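The Long Season on Liang Street

By the time the coffee is ready at the Umanetti bakery, a little after six in the morning, the argument has usually started without it. In the weeks before a town council election the argument is about signs, and parking, and whether the library should stay open until eight, and then it wanders back to signs again. I came to Clistari thinking I would stay through the primary and write something short. I ended up staying much longer, partly for the almond rolls and partly because I had forgotten how much politics there is in a place where everybody votes in the same gymnasium.

Clistari picks its council the old-fashioned way, with a primary in spring and a runoff in the fall if the top two finish close together. There are 16 precincts, a few of them so small that the poll workers know who is coming by the sound of the truck. The race I followed was for the seat that covers the east side, from the river up through Liang Street and out to the Flullby road, where the houses thin out and the yards get big enough for horses. Three people wanted it. One had held it before and missed it, one had never run for anything, and one had run for nearly everything and seemed to enjoy the handshaking for its own sake.

I should say what the race was about, although you would get a different answer on every porch. Officially it was about the Flullby bridge, which has one lane, a weight limit, and a long memory. The county has offered to replace it if the town pays a share, and the town has been thinking over that offer for years. If you live on the far side, the bridge is the only thing that matters, because the school bus can't use it and the children are driven the long way around by the quarry. If you live on the near side, you may go a whole winter without crossing it, and you would like to know why your water bill should go up on its account. Both sides are perfectly reasonable, and both sides are worn out with each other, and into the middle of this come three nice people with clipboards asking for a vote.

And they do come, I can promise you that! Local campaigning is mostly walking. You walk up a driveway, a dog tells you what it thinks, you stand a polite distance back from the screen door, and you listen to a story about a storm drain. I went along on a good many of these walks, and what struck me was how little selling went on. The first-time candidate hardly mentioned the election at all unless somebody asked. The former council member carried a notebook and wrote down every pothole, and I believe every one of them was later read aloud at a public meeting. The third candidate simply talked about high school football until the person at the door laughed, and then moved along to the next house, very pleased.

Money hardly came into it, at least by the standards of the races you see on television. One campaign ordered 200 yard signs and worried all month that it was too many. Another had a spaghetti supper in the grange hall and cleared enough for postage and a half-page in the weekly paper. You could feel people bracing for something meaner, the way you do now, some ugly flyer in the last few days before the vote, but the last flyer I saw was a reminder of where to park.

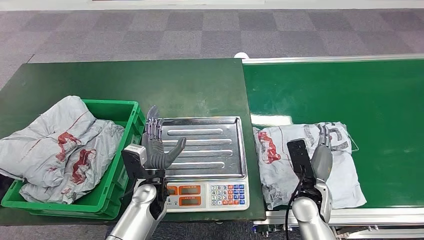

A woman at the counter in Umanetti's told me she was voting for whoever would fix the bridge and then leave her alone about it, and that she had felt this way through four elections and didn't expect to change. She had grown up on the Flullby side, she said, and had married across the river, so that her own kitchen table was split on the question every Thanksgiving, and it had never yet spoiled a pie.

I thought of her on primary night, which I spent on a folding chair in the gymnasium with a paper plate on my knee. The totals came in by precinct, read out over the same microphone that calls the basketball games, and after each one there was a small rustle of pencils. Flullby came in last, as it always does, since the ballots have to go the long way around by the quarry too. When it was over the football talker was out of the running, cheerful as ever, and the other two were separated by fewer than 300 votes, close enough to send the whole business on to the fall.

So there was a summer to get through. The signs stayed up, faded, fell over in the rain, and were stood up again. The two candidates who were left turned up at the same pancake breakfast and passed each other the syrup. At a forum in September the first-timer gave a long, careful answer about bonds that I didn't entirely follow, and the former member agreed with most of it, and then the two of them got into a real fight, voices raised and everything, over the library hours. People went home delighted. The next morning at the bakery they were still going over it, and somebody had drawn the bridge on a napkin, with both approaches and the bus turnaround, and was explaining to the whole counter where the new pilings ought to go.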